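Dilness Community Meals
Progress report to the Bandumell Fund
Grant: Switching to compostable tableware and setting up a packing area
April 17, 2021

Summary

This report covers the second period of the grant. The packing area in the Cisternas building is in use, the change from plastic to wooden forks is complete for all meal routes, and the change for knives and spoons is partly done. Spending is under budget on fixtures and over budget on tableware. We are asking to move a small amount between those two lines and explain why below. We are not asking for any additional money.

Background

Dilness prepares hot and cold meals in the Wikanberg kitchen and delivers them to homes and to four drop-off sites. Before the grant, tableware was kept in opened cartons on the floor of the kitchen hallway, and whoever was packing that day took what was needed by the handful. Meals went out without forks more often than we liked, and loose pieces that fell on the floor had to be thrown away. The grant was made to pay for compostable tableware for one year, and for tables and baskets so that tableware could be sorted away from the kitchen.

Work completed this period

The room at Cisternas was cleared in the first two weeks. It had been used for chair storage and needed a new light fixture before we could work in it. The landlord paid for the fixture. We paid for cleaning and for the tables.

We set up the tables along the long wall, with shelving opposite. Sealed cartons go on the lower shelves and opened cartons on the upper ones. This is the reverse of our first plan. The full cartons were too heavy to lift down safely, so we switched after a few days.

Packing runs on a fixed weekly order. Each route has a basket with a card that lists the number of meals, and the sealed bags of forks and other pieces are put in against the card. The baskets then go to Wikanberg with the driver and come back empty the same evening. We started with 11 baskets and that has been enough so far.

During the period we packed tableware for 1,241 meals. We had 594 in the previous period, when only two of the routes were included.

Meals reported as missing a fork have dropped. We had complaints nearly every week last fall and have had two since all routes moved to the new system. Both were on the same route and came from a card that had not been updated when the meal count went up - the card is now checked each time the route list changes.

Tableware

Forks were the first item to be changed over and are the only one finished. We tried two suppliers. The first sent forks loose in the carton, and they had to be counted and bagged by hand. The second sends them already bagged, at a slightly higher price per piece. We have stayed with the second. The time saved in packing is worth more to us than the difference in price.

Knives are on order. Spoons have been a problem. The wooden spoons we tested were too flat for soup, and several people who get soup regularly asked for the old ones back. We are still using up our stock of plastic spoons and will test a deeper wooden spoon before ordering in quantity.

Storage baskets

We bought gray plastic baskets with mesh walls and a handle opening at each end. Cardboard boxes were cheaper but did not last on the vans, and they could not be washed. The baskets are wiped down when they come back and checked again on the packing table before the forks go in.

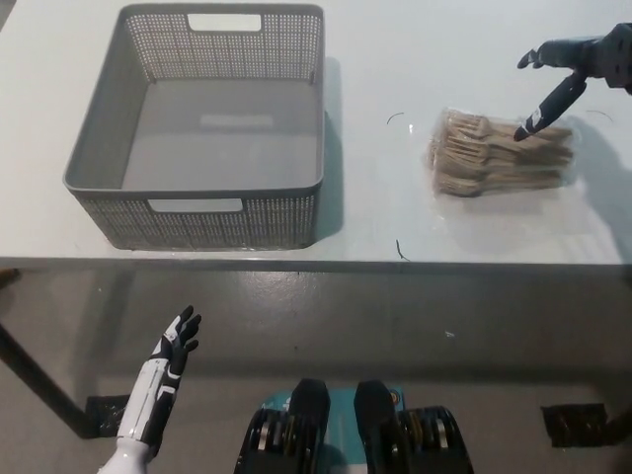

Budget

Fixtures came in $150 under the approved amount, mainly because the shelving was bought secondhand. Tableware is running over by nearly the same sum due to the higher price of bagged forks. We request approval to move the $150 from fixtures to tableware. All other lines are on track, and receipts are attached to the financial form.

Next steps

Receive the knives and add them to the route cards.

Test the deeper spoon with the soup routes and report the results to you.

Put labels on the shelves at Cisternas. At present only the fork shelf is marked.

Work out a compost pickup with the drop-off sites. One site has a bin already; the other three send used tableware out with the regular trash.

The final report will be sent in July, with a full year of figures for tableware and a short written comment from each drop-off site.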